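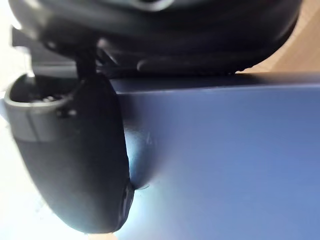 Dedo de una pinza robótica negra, con un collar gris en la parte superior.

Trofeo Kilthorpe

El Trofeo Kilthorpe es una competición de baloncesto de pretemporada que disputan seis equipos en el pabellón Seyoum. Se juega cada mes de noviembre, cuando la temporada ya ha empezado, circunstancia que la organización no ha considerado motivo suficiente para retirar la palabra «pretemporada» del reglamento, de los carteles ni de las entradas.

El torneo lo ganan por lo general el Silis o el Drundemico, clubes de localidades vecinas que comparten autobús para los desplazamientos largos y muy pocas opiniones sobre el arbitraje.

Historia

La competición nació como partido único entre el Silis y el Drundemico, con motivo de la inauguración del marcador electrónico. El marcador se apagó durante el segundo cuarto y los dos clubes celebraron la victoria. Para resolver el asunto se acordó repetir el encuentro al año siguiente, y de esa repetición salió el trofeo.

La ampliación a seis participantes se aprobó varias ediciones más tarde. El Silis había propuesto ocho y el Drundemico, cuatro. El acta de la reunión recoge que la cifra definitiva «no satisface a ninguna de las partes» y a continuación la da por aprobada por unanimidad.

El nombre procede de Kilthorpe, fabricante de taquillas metálicas y primer patrocinador. La empresa dejó de aportar dinero tras la tercera edición, pero la copa ya estaba grabada. Las taquillas del vestuario visitante siguen siendo las originales; las del local se cambiaron en cuanto hubo presupuesto.

Formato

Los participantes se reparten en dos grupos de tres. Los primeros de cada grupo juegan la final y los segundos, el partido por el tercer puesto. Los terceros quedan emparejados en un encuentro que el reglamento llama «de cortesía» y que suele ser el más reñido del fin de semana.

Los partidos duran 40 minutos, divididos en cuatro cuartos. En caso de empate se juegan las prórrogas necesarias, salvo en la jornada inaugural, en la que el pabellón debe quedar libre para el patinaje artístico. Si la igualdad persiste a la hora de entrada de las patinadoras, se otorga medio punto a cada equipo. Este medio punto no existe en ningún otro lugar del baloncesto regional y ha decidido dos clasificaciones.

El desempate por diferencia de puntos se introdujo después de que un grupo terminara con los tres equipos igualados y se recurriera al sorteo. El bombo contenía dos papeletas con el nombre del Silis. La investigación interna concluyó que se trataba de un exceso de celo.

Sede

El pabellón Seyoum tiene un aforo de 2227 espectadores, cifra que incluye las localidades situadas detrás de la columna norte. Estas últimas se venden con descuento y con una advertencia impresa al dorso de la entrada, donde es improbable que alguien la lea antes de sentarse.

El parqué se instaló de segunda mano y conserva, bajo el barniz, las líneas de una pista de balonmano. Los equipos visitantes se quejan de ellas con regularidad. Los locales también, aunque solo cuando pierden.

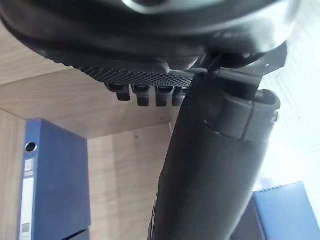
Pinza robótica negra con una almohadilla de agarre de textura romboidal.

Rivalidad

Los encuentros entre el Silis y el Drundemico reciben el nombre de «derbi del autobús». Según la tradición, el equipo derrotado ocupa los asientos traseros en el siguiente viaje conjunto. Tras una final suspendida por goteras, ambas plantillas viajaron sentadas en la mitad delantera, con el consiguiente retraso en la salida.

El Drundemico practica un juego de posesiones largas que sus aficionados describen como paciente. El Silis prefiere el tiro exterior desde distancias que su propio cuerpo técnico ha desaconsejado por escrito. La combinación produce marcadores bajos y discusiones prolongadas.

Entre los demás participantes no se ha documentado ninguna rivalidad digna de ese nombre. Los invitados rara vez repiten, de modo que cuando empiezan a caerse mal ya están eliminados.

Premios

El campeón recibe la copa y 600 euros en material deportivo, canjeables en un único establecimiento. El subcampeón obtiene una placa y el tercer clasificado, un juego de petos. El premio al mejor jugador se decide por votación de los entrenadores, que no pueden elegir a nadie de su propia plantilla. En la práctica, la norma favorece a jugadores discretos de equipos eliminados pronto, contra los que ningún entrenador guarda todavía rencor.

La copa no pasa en propiedad al ganador. Debe devolverse limpia antes de la edición siguiente, y el Silis la entregó en una ocasión sin una de las asas. La que lleva ahora es ligeramente mayor que la otra.

Situación actual

En junio de 2026 la organización anunció que estudiaba trasladar el torneo a fechas anteriores al inicio de la liga. La propuesta quedó aplazada por falta de disponibilidad del pabellón, reservado para el patinaje artístico.

Véase también

Derbi del autobús
Pabellón Seyoum
Baloncesto regional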